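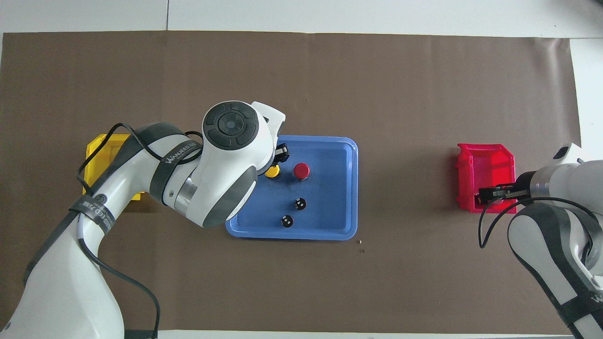
Forum > Arms and Manipulation > Teleop and Teaching

Sorting task, two arms: hand guiding or leader arms for the demos?

benchrat_lou
I'm setting up a sorting task and would like opinions before I record a lot of data I can't use. Two arms, table mount, facing the operator's side. Parts start in a shallow blue tray in the middle. Red-capped push buttons go in the red bin, yellow-capped ones go in the yellow bin. The capacitors stay in the tray and should be left alone. One arm serves each bin.

So far I have 81 demos, all done with leader arms. Trained on those, the policy gets the right color into the right bin most of the time, but it hesitates over the tray and sometimes closes on nothing. A coworker at Gresholm says I should throw the leader arms out and move the real arms by hand for this kind of part. I don't want to redo everything on a hunch.

mopsfield
Did you randomize the part positions? If every demo has them in the same row, the policy has learned the row.

benchrat_lou
Partly. I shuffle the order of colors and move the capacitors, but I do tend to put the buttons down in a line. Habit.
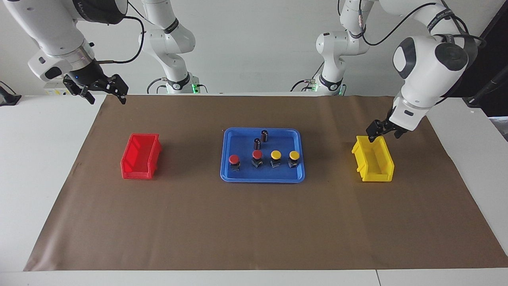
The bins stay put between runs. I have marks on the underside of the mat for them. The tray gets nudged when a finger catches the rim, and I set it back by eye.

mopsfield
Then that's the first thing I would fix, before touching the teaching method. Scatter the buttons. Put two close together. Put one against the tray wall, put one next to a capacitor. And move the tray an inch on purpose now and then.

qtrturn
I'll disagree on the order. Hesitation over the pick usually comes from the operator. With leader arms you don't feel the contact, so you come down, stop, look, adjust, then close. That pause is in every demo and the policy copies it. Hand guiding gets rid of most of it. You feel the finger touch the cap and you close.

We did a small parts job at Raltau both ways, and the hand guided set needed fewer demos. 25 were enough for one part type.

dunlin_k
Hand guiding two arms at once is miserable though. You need both hands on one arm to do it smoothly, and then the other arm is sitting there doing nothing for the whole demo. Also your own hands and sleeves end up in the camera views. If you train on images that's a real problem, the policy never sees a sleeve at run time.

qtrturn
You can record the joint path by hand, step back, and replay it with the cameras running. That's what we did. No hands in the images.

dunlin_k
Only works if the replay lands on the part. For a cap that small, a couple of millimeters off and you push it over. Then you have to put every part back exactly where it was, which is double the work per demo. I would take leader arms and a better operator.

benchrat_lou
The replay idea is interesting but resetting is already the slow part. I also do need both arms live. In a normal run one arm is at its bin while the other is picking, and I want to keep that overlap.

Went back and watched my recordings this afternoon. qtrturn is right about the pause. I stop over the part nearly every time, longer with the left arm than with the right.

hollis_fixtures
Which gripper fingers? Flat ones slide off a domed cap if you grab too high. We stuck thin rubber on ours and told operators to go for the square body under the cap. Made a bigger difference than anything in the software.

benchrat_lou
Flat parallel fingers, bare. I have been grabbing wherever they land, sometimes cap, sometimes body. I suppose that's two different grasps mixed together in the data.

mopsfield
Yes, and that alone could explain the closing on nothing. Pick one grasp and write it down. Same approach direction too if you can.

qtrturn
Agree with that part.

dunlin_k
Things I give new operators before they record anything:

- Practice with recording off until the pick is one motion.
- Pick your grasp height and keep it.
- Release low in the bin. Don't drop from above the rim.
- If you miss, decide now whether the retry stays in. Either keep all of them or cut all of them.
- Take a break after 6 demos. People get sloppy and don't notice.

mopsfield
I'd argue with the fourth one. Keep a few retries. A policy that has never seen a miss has no idea what to do after one.

dunlin_k
A few clean ones, fine. What people keep is the ugly ones, with the arm wandering around for ten seconds while they think.

thalerbench
We run Thaler leaders here and turned the motion scaling down for the last bit above the tray. Your hand moves a lot, the gripper moves a little. It took some getting used to but the stop-and-look mostly went away. Check if your driver has a setting for that. The Nukbridge plugin has one under input filters, off by default.

benchrat_lou
I'm on Nukbridge and didn't know that was there. Found it, trying it now.

Plan for the moment: rubber on the fingers, body grasp only, scattered parts, scaling on. I'll record 25 new ones with the leader arms and train on those alone, so the old set doesn't muddy it. If it still hesitates I'll try guiding one arm by hand.

qtrturn
Reasonable. I still think you'll end up hand guiding the pick.

benchrat_lou
Update. Finished the 25. Trained overnight and ran it this morning. The pause over the tray is shorter and it hasn't closed on nothing yet. It did pick up a capacitor and carry it toward the yellow bin, and the old policy never did that. I had been putting buttons right up against them like mopsfield suggested, so I'm guessing it needs more of those cases.

mopsfield
More of those, and some where the last thing left near the gripper is a capacitor and the arm goes home without it. Record the going home as well. A lot of people stop the recording at the last release.

benchrat_lou
I was stopping at the last release. Will redo.

Related threads
Leader arm drift after warmup
How long should a demo be?
Keeping or cutting failed grasps
Rubber, tape or bare fingers for small parts
Nukbridge input filters, what each one does

This site uses cookies to keep you signed in and remember your settings. Accept | Manage

Contact | Forum rules | Copyright the forum and its posters | Back to top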